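Reading time: 2 min

Open day at the Drosora simulation lab

I went to the Drosora open day on 24 Sep 2022 mainly for the session on the July fault. Their delivery robot, Arska, had been driven through 799 simulated apartment runs before it was let loose in a real test flat. It ran into a glass door there on its first morning. The door cracked, and the robot sat pushing against it until an engineer hit the stop button.

Marcelino Barbosa led the tour. He began with the simulator, which is called Iltby. It builds a furnished home and lets the navigation software drive through it, past the sofa and the cart-style coffee table, through the opening to the next room, and back again. Shiny floors were put in on purpose, as reflections had confused an older version. 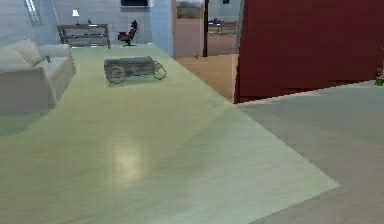
Majumder asked why the bumper had not stopped it, whatever the software believed about the door. Barbosa said the bumper switch did trip. The signal reached the motor controller, but a setting meant for bench tests told the controller to wait for a second contact. Pressing steadily on one spot counted as a single contact, so the wheels kept turning.

That setting had been left on for 12 days. It was in the real robot only. Iltby treats any touch as a full stop, so none of the simulated runs could have shown the problem.

The door was a separate matter. In the simulator, glass gave back a clean distance reading from every angle. The real sensor looked straight through the pane at most angles and reported open space behind it. The software then planned a path through the door toward the dining area.
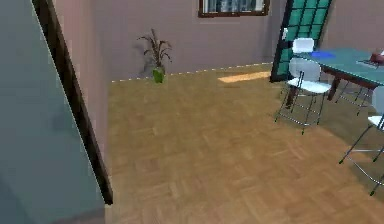 The team has since changed how glass behaves in Iltby, with readings that drop out as the angle changes. They reran 60 of the old routes, and the robot hit glass in 13 of them. Barbosa put that number up on the screen and left it there while he took questions.

The stop setting now resets every time the robot is powered on. There is also a timer that cuts the motors if the wheels are driven and the robot does not move. I asked how long the timer waits, and he said they were still arguing over it — too short and it trips on thick rugs.

We saw the cracked door on the way out. It is leaning against a wall by the loading bay, with tape over the damage.

Contact | Copyright 2022 | Back to top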